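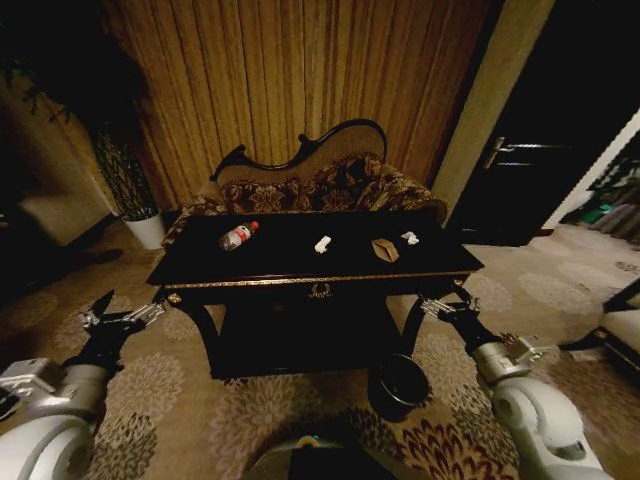

Cheap digital hygrometers are accurate enough for household use, provided you find out how wrong each one is before you trust it. Mine were bought over several years and had never been compared with each other. I only started caring in the winter, when the miter joints on a picture frame opened up and three sensors in the same room gave three different explanations. Placement matters as much as the sensor does. The low black table in front of the carved sofa has a glossy top and gets cleared off less often than it should (there's a plastic bottle with a red cap lying on it), but it is well away from the register and the exterior wall, and I use it as the reference position for the living room. The other positions are a bookshelf, the hallway and the basement.

The units are two from Jeltix, one from Urkent with a separate probe, and an older Nestano with a dial that I keep mostly because it needs no battery. The Nestano is a hair-type instrument and drifts. The digital ones use a capacitive element, where a thin polymer layer takes up moisture and its capacitance changes. They drift too, more slowly, and they dislike solvent vapor. If you store one in the same cabinet as paint thinner, expect it to read wrong for a while.

The standard home check is the salt test. A saturated solution of ordinary table salt in a sealed container holds the air above it very near 75 percent relative humidity at room temperature. The figure barely changes across the range you are likely to have indoors, so temperature control is less of a problem than people assume. What does matter is that the temperature holds steady. I ran mine at 21 to 22 degrees C in an interior closet.

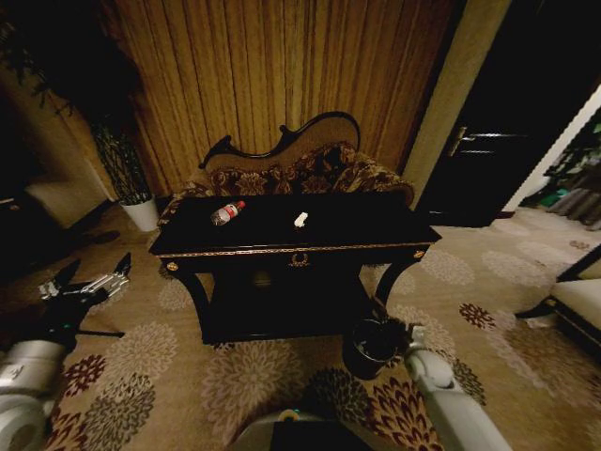
The salt should be a damp slurry with undissolved crystals still visible. If all the salt goes into solution you no longer have a saturated solution and the reference value is gone. I used a bottle cap for the slurry and a clear food container for the chamber, large enough that the sensors could sit beside the cap without touching it. Leave it closed. Opening the lid to check on things resets the clock, and the small fans some people add are only worth the trouble in a large chamber.

I left everything for 22 hours. Both Jeltix units read low, one by 2 points and the other by 7. The Urkent was within a point. The Nestano was far enough out that I adjusted it with the screw on the back and then ran it again, which is what the screw is for.

A single-point test has an obvious limit. An offset measured at 75 percent is not necessarily the offset at 35 percent, where the house sits in winter. Magnesium chloride gives a second reference near 33 percent, and I have a bag of it from Kinyua, the hardware store that also sells it as ice melt. Purity is doubtful with that source, so I will treat the result as a rough check and not as a calibration. If the two offsets agree to within a couple of points I'll apply a single correction and leave it there. If they don't, a straight line between the two is good enough for a house.

With the correction applied, the living room log for March makes more sense. The apparent dip every morning was real, but half the size I had thought, and it follows the furnace schedule. The hallway unit was the one reading 7 low, so the dry hallway I was planning to fix with a second humidifier was mostly a bad sensor.

I wrote each offset on masking tape and stuck it to the back of the unit, with the test date. The magnesium chloride run goes in the closet tonight.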